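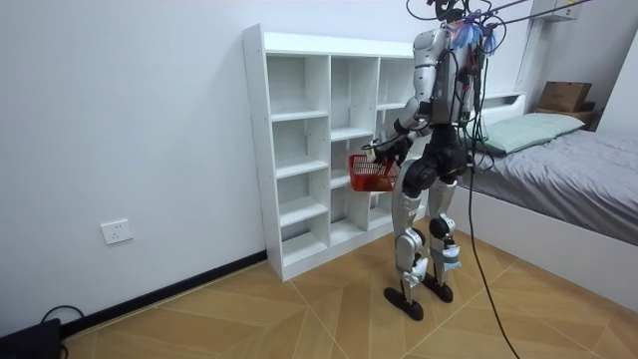
Postal Voting and Proxy Registration in Flasby: Frequently Asked Questions

Last revised 1/14/20

The following answers apply to the Flasby municipal council election to be held in June. They do not cover the regional assembly or national elections, which have separate forms and separate deadlines. Where an answer refers to "the Office," it means the Flasby Elections Office.

Eligibility

Who can vote by mail?

Any person on the Flasby municipal register can apply. No reason has to be given. The earlier rule, under which a voter had to show absence, illness or disability, was removed from the bylaws before the last council term.

Do I need to be on the register before I apply?

Yes. A postal application from a person who is not on the register is returned unprocessed. Registration and postal forms can be sent in the same envelope, in which case the registration is handled first.

I moved from Arnska to Flasby this year. Where do I vote?

You vote in the municipality where you have your main address on the qualifying date, 90 days before the election. If you lived in Arnska on that date, you vote in Arnska, even if you have since moved. The two registers are compared after the qualifying date and duplicate entries are settled by address record. You will get a letter if your entry is affected.

Can a person who owns property in Flasby but lives elsewhere vote?

No. Property ownership alone does not give a right to vote in the municipal election.

Applying for a postal ballot

How do I apply?

Fill in Form 2 and send it to the Office by mail or hand it in at the counter. The form must be signed in ink. Scanned or faxed signatures are not accepted for a first application. A voter whose signature is already on file can renew by telephone.

What is the deadline?

Applications must reach the Office no later than 40 days before the election. The date of arrival counts, and the postmark does not. Applications handed in at the counter are stamped on receipt and a copy of the stamped page is available on request.

Can one application cover more than one election?

Yes. Tick the box marked "standing application" in part B. A standing application stays in force until you cancel it, move out of the municipality, or fail to return a signature renewal notice.

Can ballots be sent to an address outside the country?

Yes, but the Office does not extend the return deadline for overseas voters. Voters who expect slow mail should consider a proxy instead - see the section on proxies further down this page.

What if the pack does not arrive?

Report it to the Office. The first pack is canceled in the register and a replacement is issued. If both packs later turn up, use only the replacement. A ballot returned in a canceled envelope is set aside unopened.

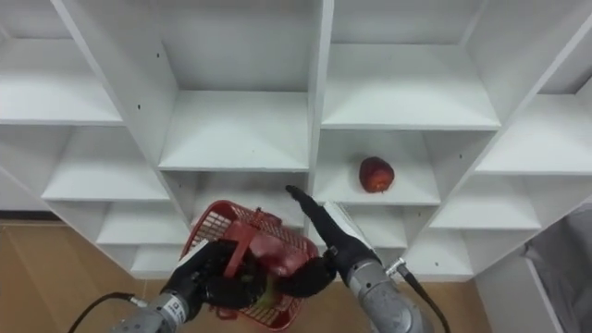 Completing and returning the ballot

What is in the pack?

A ballot paper, a plain inner envelope, an outer return envelope with prepaid postage, and a declaration slip. The declaration slip goes in the outer envelope, separate from the ballot.

How many candidates can I mark?

In the wards of Grigaitė and Ploltonov, up to two. In all other wards, one. You may mark fewer than the maximum. A paper with more marks than the ward allows is rejected for that ward contest. If a mayoral contest is printed on the same paper, it is counted separately and is not affected.

I made a mistake on my ballot. Can I correct it?

A correction is accepted only if the intention is clear. Do not sign or initial the correction, as any mark that could identify the voter makes the paper invalid. If in doubt, return the spoiled paper to the Office and ask for a new one.

Can I take my postal ballot to a polling station?

Yes, until polls close. Hand the sealed outer envelope to the presiding officer. It does not have to be the polling station for your own ward. A household member can hand it in for you but must sign the delivery sheet.

Can I change my mind and vote in person?

Only if you bring the complete, unused postal pack with you. The presiding officer cancels the pack and issues an ordinary ballot. Without the pack you can't be given a ballot, even with identification.

Proxies

Who can act as my proxy?

Any person on the Flasby register who has agreed to do so. Candidates and their registered agents cannot act as proxies, except for a spouse or parent.

How many people can one proxy represent?

Two. If a third appointment names the same proxy, the Office writes to the third voter and asks for another name.

Can I have a proxy and a postal ballot at the same time?

No. The later application replaces the earlier one. Both forms ask whether another arrangement is in place, and this part must be filled in.

Counting and results

When are postal ballots opened?

Outer envelopes are opened and declaration slips checked before election day. Inner envelopes remain sealed until the polls have closed - no postal vote is counted before then. Candidates may send one observer to each stage.

Are postal results published separately?

No. Postal and in-person papers are mixed before counting, and only the ward total is published.

How do I challenge a rejected ballot?

Individual voters cannot challenge a rejection, since an opened ballot cannot be traced to the person who cast it. A candidate may ask for rejected papers to be reviewed before the ward result is declared. Rejected declaration slips are a separate matter, and affected voters are told by letter which part of the check failed.

Who do I contact with a question not covered on this page?

Write to Maarja Petrauskas, Returning Officer, Flasby Elections Office. Include your full name and registered address. Questions about candidate spending go to the municipal auditor and are not handled by the Office.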